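Work tips for freelancers who make things at home

I went freelance last October (props and set pieces, mostly, plus whatever pays), and my paperwork was a disaster until I started treating it like part of the job. Every gig gets its own envelope, and I write the client and the agreed fee on the front before I pick up a single tool! If there's a deposit, I circle it.

I also keep a tool fund. Mine is 300 dollars, and it sits in a separate account so I'm not tempted when a slow month comes along. 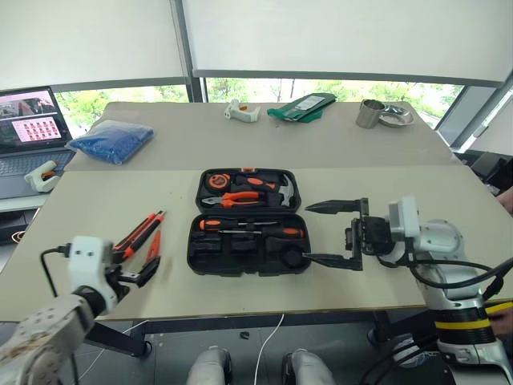 A reader in Evstead wrote that she logs her unpaid hours too, all the emails and quotes and driving around, and that she raised her day rate once she saw the total. I tried it on a window display for Madigan and found I'd given away almost 500 dollars' worth of time. Ouch.

So now I put two rounds of changes in every quote, and anything after that is billed by the hour. Send the invoice the day you deliver, while they're still happy with you.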